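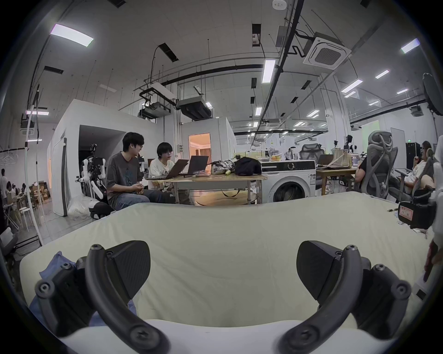

Review: Skuneck Memorial Book Kit

My aunt, Natália Sýkora, died last April at home, and it fell to me to put something together for the visitation. The funeral home sold a printed register with a padded cover for more than I wanted to pay, so I ordered the Skuneck kit instead. I have used it for one service and helped a cousin with a second, and I think that is enough to say what works and what doesn't.

What comes in the box

You get a post-bound guest book with 50 lined pages, a set of 40 blank memory cards, two pens, a fold-out family tree sheet, and a booklet on writing an obituary. The kit also gives you a code for the Himska website, where you can lay out a matching program and print it yourself. There is no easel or card box. If you want people to drop cards somewhere, you will need your own.

The guest book

The paper is heavy and takes ink well. Several older relatives signed with felt-tip pens and nothing showed through on the back. Each line has room for a name and a mailing address, which I was glad of when it came time for the thank-you notes. The book lies flat once you have opened it a few times. At first it wants to close, and I had to put a paperweight on it for the first half hour.

The pens are not good. One skipped from the start. Bring your own.

The memory cards

People used these more than I expected. We put them on the table by the coffee and got 23 back, most with a few lines and some filled on both sides. Ľubomír Kubíček, who worked with my aunt at the Gajdoš bakery, wrote about how she trained him on the early shift and made him redo a whole tray of rolls. I would never have heard that story otherwise. The cards slide into clear sleeves that fit on the same posts as the book. The sleeves are sold separately, and I think they should be included.

The obituary booklet

It is short and sticks to the basics: full name and age, where the person lived, parents, spouse, schooling, work, survivors, those who died before, and service times. There is a worksheet for each part. I filled it in at the kitchen table with my mother in one evening and had a draft of 929 words, far too long for the newspaper. The booklet doesn't say much about cutting. It does tell you to check the spelling of every name with a second person, and we caught two mistakes that way.

Printing the program

This was the weak part. The Himska site has only a few layouts, and the photo box on the front crops to a square whether you want it or not. I gave up and made the program in the word processor I already had. My cousin used the Clukel templates for her father's service and had an easier time, though the colors didn't match the book.

Would I buy it again?

Yes, for the book and the cards. I would order the sleeves at the same time and skip the website. If you need it quickly, check the shipping before you pay. Mine came in four days, my cousin's took eight, and hers arrived the afternoon before the visitation.

Posted January 2024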